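Zolteo Help Desk
Ticket category: Kitchen and dining / Dish racks
Product: Gato dish rack with drip tray and utensil holder
Status: Open, waiting on customer
Subject: Water pooling in drip tray, towel always damp

Original report (July)

Water collects in the tray and stays there overnight. I put a folded dish towel in the tray to soak it up, and by morning the towel smells. I have had the rack for 3 months. It sits on a wood tabletop and I don't want the wood to stain. Plates also slide forward when I load the front of the rack. Is there a drain I am missing?

Reply 1, 9:40 a.m.

Thanks for writing in. Please try the following and post what you find.

1. Take the wire frame off the tray and empty the tray completely.
2. Set the tray on the table without the towel. Pour in 300 ml of water and note which corner it runs to.
3. Check the feet of the wire frame. All of them should touch the tray.
4. Load one plate on its edge between the wires and push it all the way back.

The tray is 38 cm long on the short side. If yours measures less, you may have the older Adato tray, and the frame will not seat correctly on it.

Customer update, 2:15 p.m.

Measured 38 cm, so it is the right tray. The water ran to the front left corner and stopped there. The table is a little low on that side. I put a folded card under the table leg and poured again — most of it moved to the other end, but a thin layer stayed along the lip.

The plate stays put if it goes all the way back. It only slides when I set it down short of the dividers. I consider that part solved.

Reply 2, 4:30 p.m.

A thin layer along the lip is normal after a full load. Wipe it out once a day. Wash the towel at 70 °C if the care label allows it, and dry it fully before it goes back in the tray. Small items left on top of a towel will hold it down and slow the drying, so please keep cups in the wire frame.

If the smell comes back with a clean towel, add a note to this ticket and we will look at a replacement tray.

Attachments (2) 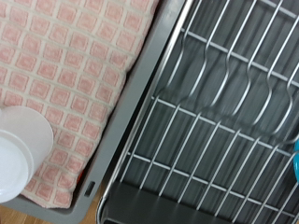
Dish towel in the gray tray, white cup on top 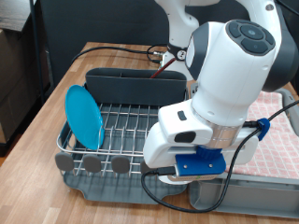 Rack on the table with the blue plate standing on the left

Ticket handled by: D. Fragkou
Role: Product Support, Kitchen and Dining

Notes from support: On the second attachment, the plate is standing between the wires with its lower edge close to the front rail. Lift it and set it further back before adding more plates. The utensil holder at the back can be emptied and wiped at the same time as the tray. On the first, move the cup off the towel and hang the towel up to dry between uses. Please reply with the result after a few days of use. The ticket stays open until then.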